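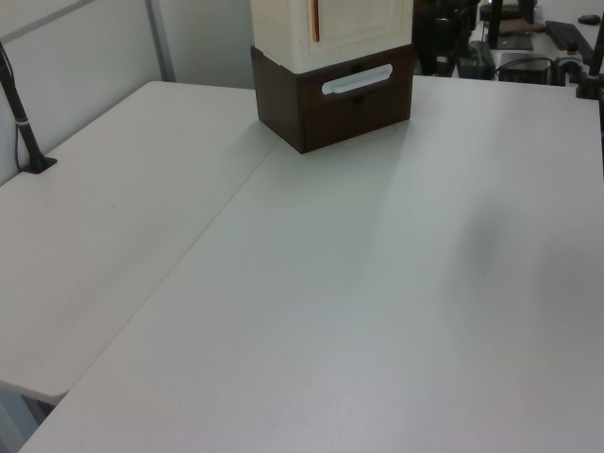
Claims about what household robots can do have run well ahead of any agreed way of checking them, and Brastel, the independent test house based at Stumasholm, has today published a set of working rules meant to slow things down. The rules cover robots that handle ordinary items on a tabletop, from opening drawers to taking things out of trays. They begin with the dull matter of the table. A stacked unit with a two-drawer brown box at the bottom and a cream cabinet on top, standing at the far edge of a bare white tabletop, is a fair test of very little until somebody has written down where it stood, how it was lit and who was allowed to move it between attempts.

The document, called the Stumasholm Rules, runs to 39 clauses. Brastel drew them up after reading 396 published claims of success in tabletop handling. Only 19 gave enough detail for another laboratory to set up the same task. The rest left out the number of failed attempts, the starting position of the objects, or both.

"We are asked every month to put our name to a percentage," a spokesperson for Brastel said. "When we ask what it is a percentage of, the answer is often a video. A video shows that a thing happened once. We would like to know about the other times."

Under the rules, a laboratory must state the number of attempts before it starts and report every one of them, including those stopped by an operator. Any nudge by a human hand counts as a failure. Furniture and props must be marked in position, and shadows on the work surface must be noted, as a change in light can upset a camera that worked well an hour earlier. Cables must be routed and logged in the same way for each run.
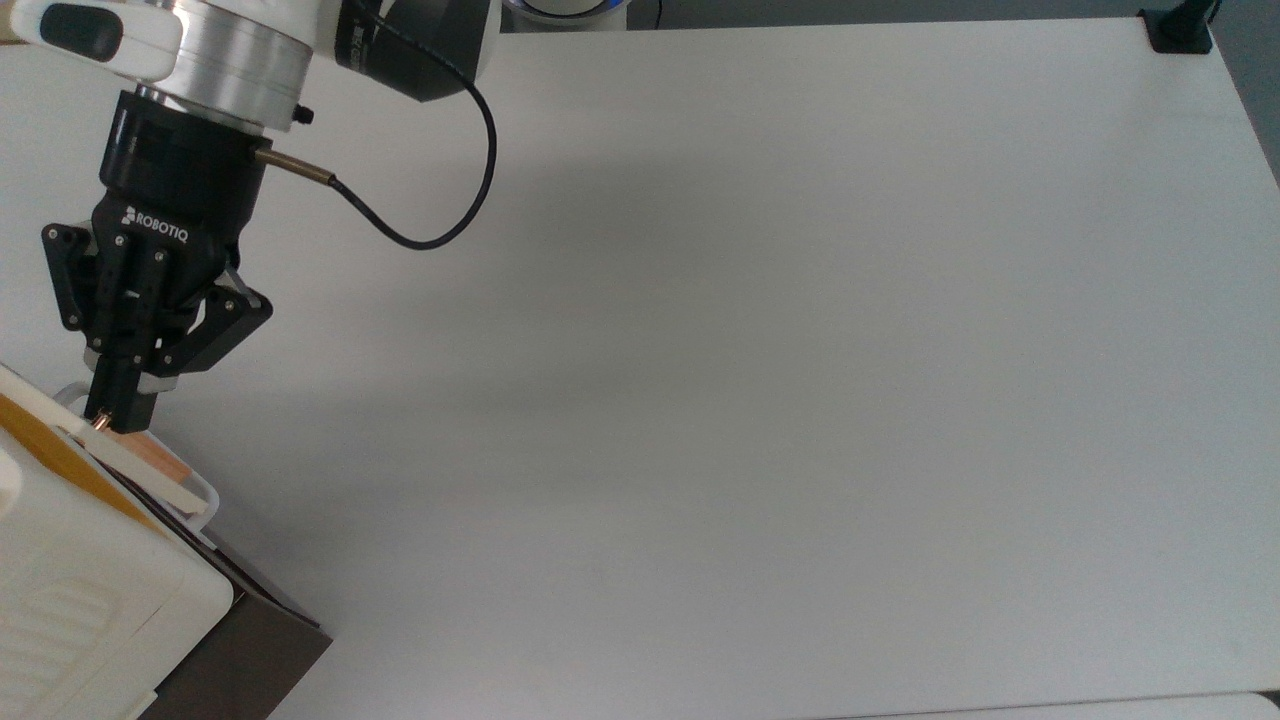 A Robotiq gripper at work over a white tray. Cable routing must be recorded under the Stumasholm Rules.

Contact is treated separately. Where the fingers of a gripper come down close to a tray or rail, the laboratory must say how close is close enough, and must say so in advance. Brastel found that several firms had settled this question after seeing their results.

Two laboratories, Witance and Simanjuntak, have agreed to work to the rules for a trial period ending in August. Brastel has not certified either of them and does not intend to do so during the trial. It also declined a request to issue a badge or logo for participants.

The rules have limits, and Brastel would sooner list them than have others find them. They say nothing about whether a robot is safe to have in a home with children or pets. They do not cover floors, stairs or anything hot. A robot that passes on a white table in a quiet room may do badly in a real kitchen - Brastel expects that many will - and no result obtained under the rules should be used in advertising to suggest otherwise.

Nor is it clear that the industry wants them. Of the firms sent a draft, 2 replied with comments on the technical clauses. Others asked mainly whether past results could be exempted. They cannot.

The Stumasholm Rules are free to download from the Brastel website. Comments are open until the end of the trial and will be published in full, with the name of the organisation that sent them.

Notes to editors

Brastel tests and reports on automated equipment for buyers and insurers. It does not make or sell robots.

The rules are voluntary and have no legal force. They do not replace existing safety standards.

Media enquiries: Brastel press office, Stumasholm.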